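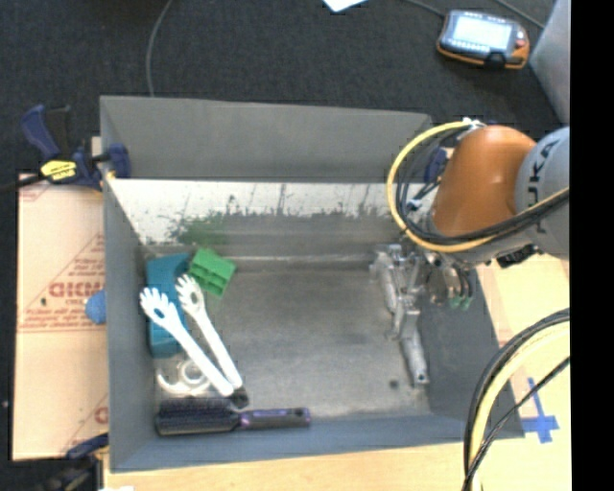 Two pasta servers, a hairbrush and some blocks share a big gray bin. Look at the scratches on the back!

Where Do Scratches Come From?

By Jasmina Dimitriou

Find the oldest lunch box, toy box or baking tray in your home and tip it toward a window. Do you see lines? Some will be long and thin, some will be short and stubby, and in a few places there may be so many of them that they blur into one pale patch. Every one of those lines is a tiny ditch, dug by something that rubbed against the surface!

A scratch happens when something hard or pointy slides across something softer. The hard thing pushes down, and the softer thing gets pushed out of the way. Try it with a stick of butter and a fork (ask first). The fork wins every time, and the butter is left with neat little ditches. Metal, paint and plastic do the same thing, only the ditches are so small you might need a magnifying glass.

Why do scratches look white?

A smooth surface bounces light in a tidy way, so you see its real color. A scratched surface is bumpy, and the light bounces off in all directions. When lots of that scattered light reaches your eyes, the patch looks pale or cloudy. In our picture, the back of the bin is smooth and dark gray near the top, but lower down there is a bright, whitish band where the surface is worn. The bottom edge of that band is ragged, with thin streaks running up and down.

Then there is the green patch on the left, right above the pile of things. A scuff is a cousin of a scratch. With a scratch, something gets dug out. With a scuff, a bit of color can get left behind, like crayon on paper or the black streaks that shoes leave on a gym floor. Can you find the bright green block? We can't tell from a picture whether it had anything to do with the green patch, but it's a great thing to wonder about!

Who is harder?

Scientists like to put materials in order by asking which one can scratch which. Your fingernail can scratch a candle. A copper coin can scratch your fingernail. A steel nail can scratch the coin. And a diamond can scratch pretty much anything, which is why people use tiny diamonds on saws that cut stone.

My neighbor Erdal Dağdelen has a workshop on Tollby Lane with a metal tub he has been tossing tools into for 56 years. He let me run my hand along the inside, and it felt like the skin of an orange. The outside, which hardly anything ever touches, is still as smooth as a spoon.

Be a scratch detective

You will need an old plastic lid that a grown-up says you can ruin, a cotton ball, a wooden craft stick, a coin and a flashlight.

Rub the cotton ball across one part of the lid 60 times. Do the same with the craft stick in a new spot, then with the coin in another. Press about as hard each time. Now make the room dark, lay the flashlight down flat beside the lid and switch it on. Light coming in from the side makes even small scratches pop out!

Draw what you see, and label each patch so you remember which is which. Then turn the flashlight so it shines straight down and look again. Which scratches disappeared?

Words to know

Scuff: a mark made by rubbing or scraping.
Surface: the outside layer of a thing, the part you can touch.
Wear: what happens to a surface when it gets rubbed again and again.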